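Home Facilities Inspections Storage and Sorting Forms Contact

Prultthorpe Community Workshop
Inspection checklist: mixed-item bins, benches and hand tools
Cycle: August. Inspector: Marlies Brunner. Reviewed by: Gebhard Koller.

This checklist applies to every open metal bin kept at bench height. Enter a result for each line and add a comment wherever the result is anything other than Satisfactory.

1. Bin position and footing
Result: Satisfactory
Comment: Bin 9 stands level on the wooden top and does not rock when pressed at the corners. Keep a clear margin of 50 mm to the table edge.

2. Rim clamps
Result: Satisfactory
Comment: All clamps hand-tight. Handles are to be turned so that they do not catch sleeves.

3. Rim and inner walls
Result: Action required
Comment: Paint on the back inner wall is flaking. Loose flakes are to be brushed out and the wall rubbed down before the next Turnus. No items intended for kitchen use may be returned to the bin until this is done. Assigned to Jonas Pfister.

4. Bin floor
Result: Action required
Comment: Dusty. Wipe with a damp cloth and allow to dry. Dry sweeping is not permitted indoors.

5. Pointed and bladed items
Result: Action required
Comment: A screwdriver and a butter knife were found lying unsheathed among other items. Screwdrivers belong in the rack at bench 11 – the knife goes back to the kitchen drawer after washing.

6. Painting tools
Result: Satisfactory with comment
Comment: The roller with the black foam cover should be hung by its frame. Foam left lying on one side loses its shape.

7. Brushes, spoons and small items
Result: Satisfactory with comment
Comment: Blue-handled brush to the cleaning shelf, white plastic spoon to the kitchen. The rubber duck and the clear cube may go in the Esum tray with the other small pieces.

8. Table markings
Result: Satisfactory
Comment: Blue tape corners are to be replaced when they lift – do not lay new tape over old.

9. Load
Result: Satisfactory
Comment: Well under the workshop limit of 200 items per bin.

Follow-up on lines 3, 4 and 5 is to be reported to Ivana Orellana in writing.
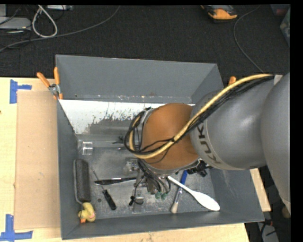
Who may sign off a bin after flaking paint has been removed?

The inspector for the current cycle signs first, and the reviewer countersigns once the wall has been rubbed down and the floor wiped clean.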